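Skidar releases version 2 of its grasp planner for two-handed robots

17 September 2025

Skidar has released the second major version of Adell, its motion and grasp planning software for humanoid robots. The update is available now to existing license holders and will be offered to new customers through the company's distributor, Schmieder.

The main change is in how the planner deals with parts that look alike and sit close together. Earlier versions picked a grasp for one part at a time and then checked the arm path for collisions. Adell 2 plans both arms at once and keeps the neighboring parts in the model until the hand has closed.

"Customers kept asking us for the same thing," said Soledad Valdovinos, who leads the planning team. "They have a row of thin shells, all black, all the same, and they want either hand to take the next one without bumping the one beside it."
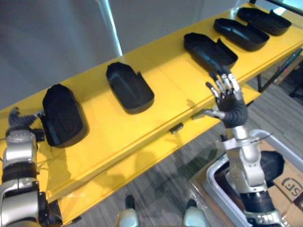 The perception module was rewritten along with the planner. It now fits an outline to the rim of each part and works out from that which way the part is facing. Glossy black plastic is hard for depth sensors, and the team used open trays set out along a yellow shelf, where the rim stands out well against the paint in the color image. A tray that is tilted up, like the one nearest the left hand, is treated as a separate case with its own set of grasps. If the fit is poor, the software asks for a second view before it moves the fingers.

Skidar tuned the new module on 4000 labeled images and ran 333 planning trials before the release. Average planning time for a two-arm move is 216 milliseconds on the company's standard controller.

The release also adds a replay tool. Engineers can step through a run and see the outline, the chosen grasp and the rejected ones for each moment. Hanyu Kang, who wrote most of it, said the tool began as an internal script for finding bad wrist angles.

Files made with version 1 can be imported, but custom hand models have to be exported again. Support for version 1 ends in February. Release notes and the upgrade guide are on the customer portal.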